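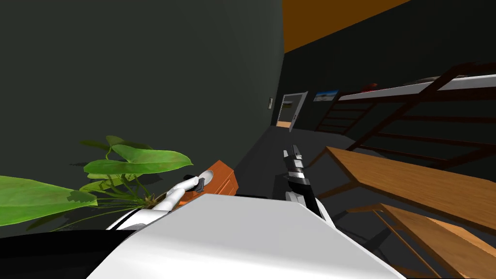 Does a used record need to be washed if it already looks clean? Most do. Dust sits down in the groove where you can't see it, and you hear it as ticks in the quiet parts.

1/ Home now after three weeks of buying, so here is how I go through a box of used LPs. This one had 27 in it, mostly soul and a few country albums on the Bansal label. I paid $219 for the lot.

2/ I pull every disc and look at it under one bright lamp, tilted. Hairlines that vanish when you tilt it usually play fine. A mark you can feel with a fingernail will usually click.

3/ Then I check the matrix numbers in the dead wax against the sleeve. Two in this box were swapped. The Flikenier live album had a Sindar disc in it, and the other way around. Easy fix.

4/ Warps: I play the outer track and watch the arm. If it rides up and down but tracks, I call it "slight warp, plays through" and knock a grade off. If it skips, it goes in the dollar bin.

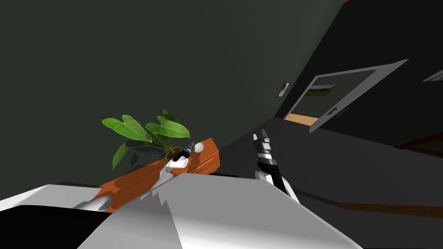 Room, with doorway.

5/ Ruan Mokoena asked how I grade sleeves. Separately from the disc, always. A split seam has nothing to do with how the thing sounds – buyers should see both grades.

6/ Price stickers stay on unless they lift by themselves. I've torn two good covers trying. I just list "sticker on front" now and have had one complaint since January.

7 min read
Home Threads Records Wants list About

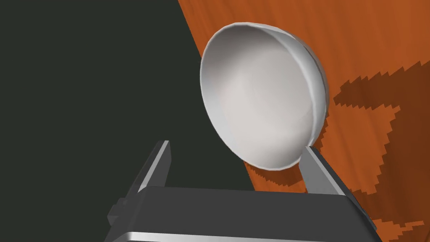
WASHING, THE SHORT VERSION

7/ Distilled water, a drop of plain dish soap, soft brush, go with the groove. Rinse with more distilled. Keep the label out of it. Rack dry, then a new inner sleeve. The old paper ones go in the recycling unless they're printed.

8/ Out of this box, 4 are staying with me, including the Ureo album with the long version of side two. The rest get listed this weekend, catalog number 2820 first. That's the odd Bansal pressing with the blank B label, and two people have already asked.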